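# Lurkden bench mat, 2 mm, for computer repair

Flavetti makes this mat for people who open computers at home or in a small workshop.

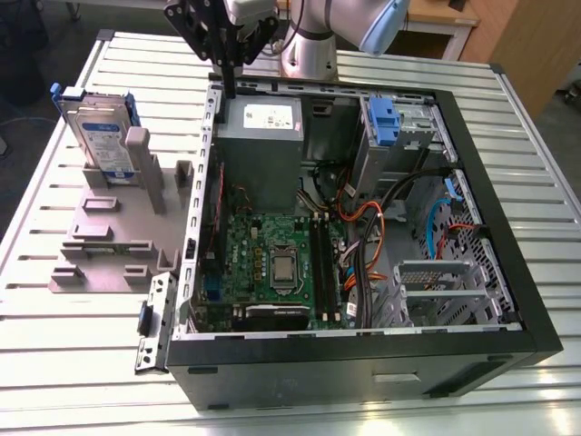 ## What it is

The Lurkden is a soft rubber mat in two layers. The top layer is grey and a little rough, so small screws do not roll away so easily. The bottom layer is black and conducts to the ground cord. You can cut it with ordinary scissors, but please measure twice, we cannot take back a mat that was cut.

It lies flat after one night on the table. When it comes out of the tube the corners stand up. Put some books on them and wait.

## Sizes and colours

| Name | For | Colour |
|---|---|---|
| Lurkden Short | laptops, phones, small boards | grey |
| Lurkden Long | full computer cases, printers | grey or dark green |

Both have the same thickness. The dark green is out of stock now and we expect it again in May.

## In the package

- the mat, rolled
- 2 snap buttons, already fitted in the corners
- ground cord with a ring end
- wrist strap in the Cekach style, with the wide elastic

The strap is sized for adults. A smaller strap can be ordered separately, write to us before you pay and we will put it in the same parcel.

## How to connect it

1. Unroll the mat with the grey side up.
2. Press the ground cord on one snap button.
3. Fix the ring end to your earth point. If you are not sure where it is, ask an electrician.
4. Press the wrist strap on the other button and wear it on bare skin, not over the sleeve.

Disconnect the computer from the wall before you start. The mat protects parts from static, it does not protect you from mains voltage.

## Cleaning

Use lukewarm water and a drop of dish soap. Do not use furniture polish or window cleaner, they leave a film and the mat stops working as it should. Solder drops leave a mark on the grey colour, but the rubber under it stays good if you lift the drop when it is cold.

## Delivery and returns

We send from our store in Sowah on every working day. Orders for 25 mats or more go on a pallet, and for these we will write to you first to agree on the day. Uncut mats can be returned in the original tube. Return postage is paid by the customer, except when the fault is ours.

Page updated 2021-04-05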